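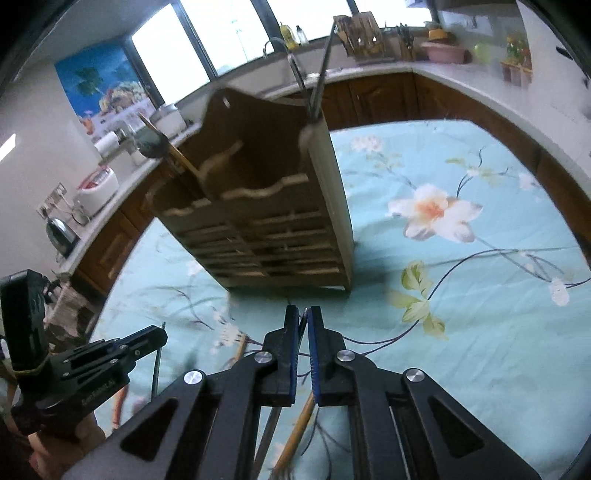
Thin wooden stick and metal rod, Rudley.

Rudley Allotment Harvest Records
Data card, version 2
Issued 22 April 2020

Summary
This dataset contains 2372 harvest entries recorded by plot holders at the Rudley and Clirnurside allotments. Each entry gives the crop, the weight picked and the plot from which it came. The records were transcribed from paper logbooks and are released for the use of local planners, schools and home gardeners.

Files
harvest.csv - one row per entry
plots.csv - one row per plot, with area, aspect and soil type
crops.csv - crop names as written in the logbooks, matched to a standard name

Fields in harvest.csv
entry_id: unique number
plot_id: links to plots.csv
crop_id: links to crops.csv
picked_on: day, month and year
weight_g: weight in grams, before washing
note: free text, often blank

Collection
Plot holders weighed produce on the kitchen scales kept in the shed at each site. Logbooks were collected at the end of every August and transcribed by Nurhan Bozkurt and Sándor Takács. Entries on which the two transcribers disagreed were referred to Kálmán Veres, whose reading was taken as final.

Known limitations
Zucchini and button squash were entered under a single heading at Clirnurside and cannot be separated. Capsicum colour was not recorded. Herbs are under-reported at both sites, as small pickings were seldom weighed. Twenty entries have no legible date - these are retained with picked_on left empty.

Privacy
Names of plot holders have been removed. Plot numbers were reassigned and do not correspond to the numbers on the gates.

Licence and citation
The data may be copied and adapted for non-commercial purposes, provided the source is acknowledged. Please cite as: Lumbao, W. and Canpolat, B., Rudley Allotment Harvest Records, version 2.

Corrections
Errors should be reported in writing to Berkay Canpolat, quoting the entry_id and the proposed correction.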